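Washing Up in Shared Kitchens
Project report, Home and Consumer Studies
Mathis Besson and Giang La

Why we picked this

We both live in shared housing and we both argue about the sink. Giang grew up in a house where dishes were done right after eating, and Mathis comes from a family that soaks everything overnight. So our question was simple: does soaking save any water? We had so much fun with this one!

What we did

We cooked the same rice and egg dinner on several evenings in November in the kitchen at Skjelbred, the student house where Giang lives. After each dinner we washed up in one of three ways: running tap, filled basin, or a long soak followed by the basin. A measuring jug (a 1000 ml one from the school lab) was used to fill the basin. For the running tap we put a bucket under the stream and emptied it with the jug, which was slow and got our socks wet.
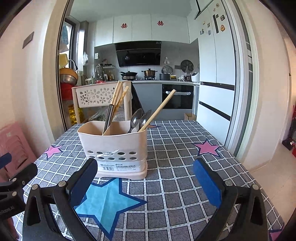 The soak always ran from 7 p.m. until the end of the evening news. We used the same squirt of dish soap every time and agreed that a plate was clean when a white paper napkin came away with no mark on it. Mathis wanted a stricter test but we couldn't think of one that didn't need a microscope.

What we found

The running tap used by far the most water, and we expected that. The surprise was the soak. Rice starch came off the pot so easily that we could skip the second basin, and we saved 500 ml on the rinse as well. Egg was another story. It went rubbery on the forks and we had to scrub between the tines with an old toothbrush.

Wooden things should stay out of the soak completely. Our housemates told us this and our reading agreed: wood takes up water, swells, and can crack as it dries. We now wash wood first, in the cleanest water, and stand it up to dry.
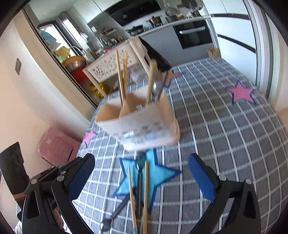 Cutlery holder with a wooden spatula and other utensils.

Problems

Our two basins were different shapes, so "half full" meant different things until we drew a line inside each one. We also got faster with practice, and that probably made the later evenings look better than the early ones.

What we would do next

1. Try cold water for the egg, which Giang's aunt swears by.
2. Ask more households to join, with bigger families if possible.

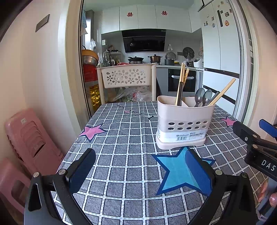 3. Test a dishwasher on its short program against the basin.
4. Repeat everything with a greasy dinner. Mathis has already offered to cook lasagna.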